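Patterned tile panel

6 min read
September -- Ulla Halonen

A patterned tile panel is a square decorative unit, printed or glazed with a repeating motif, that is set edge to edge with others to cover a wall. Panels are made in ceramic, cement, vinyl, card and coated board. The term covers both load-bearing tile and thin facings that are fixed to an existing surface or hung in a light metal frame.

History

Square printed tile was sold by catalog in the late nineteenth century. The Lambrechts pattern book of 1891 lists 71 designs, most of them in one color on a white ground, and groups them by motif instead of by price. Later makers kept this order. The Ballar range, which was sold mainly for kitchens and entry halls, dropped the larger floral designs and kept the geometric ones.

Single-color printing was cheaper than multicolor work and made small errors in registration less visible. Gray on white became a common choice for mixed sets, where many unrelated motifs share one wall and a common tone holds them together.

Motifs

Motifs are usually sorted into four groups.

Line motifs include hatching, wavy lines, looped scribbles and woven or crisscross bands. Narrow versions are used as a border at floor level.

Dot motifs include scattered ovals, concentric dotted circles and rings of radiating dots. Large ovals read clearly at a distance -- fine dots tend to merge into an even gray.

Lattice motifs are built on a square or diagonal grid, often with a dot or small diamond at each crossing. They show alignment errors more than any other group.

Star motifs place a star, commonly with 8 points, inside an octagonal or circular border. Corners must meet accurately for the border to look continuous.

Mixed layouts

In a mixed layout, also called a patchwork layout, no single motif covers the wall. Panels from all four groups are placed in a grid, and the same motifs may return on the adjoining walls in a different order. Three-sided recesses are often treated in this way, with a plain or differently colored floor covering. A pale floor mat in a floral print, for instance, separates the floor from gray and white walls without a skirting board. 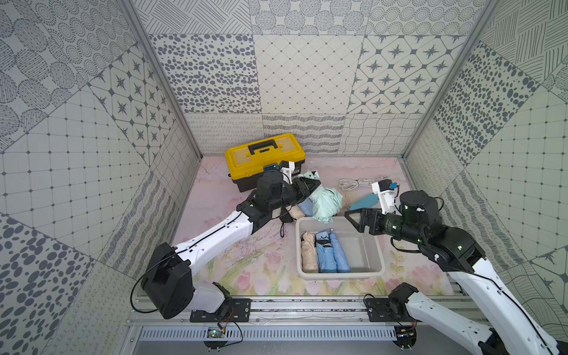 Fixing

Rigid panels are bedded in adhesive and grouted. Thin panels are fixed with double-sided tape, spray adhesive or clips. Where the support is a metal frame, the posts normally remain visible at the corners and cover the cut edges.

Work starts from the center line of the rear wall and moves outward, so that any cut panels fall at the outer edges. The Brarel method starts from the lower border instead and is preferred where the floor is level. Joints between thin panels are left closed.

Care

Coated panels are wiped with a damp cloth and mild soap. Abrasive pads dull the print, dark motifs first. Uncoated card panels are dusted dry and replaced when marked. Pelimero panels are supplied with up to 6 spares per set, taken from the same print run.

See also: border tile, encaustic tile, wall covering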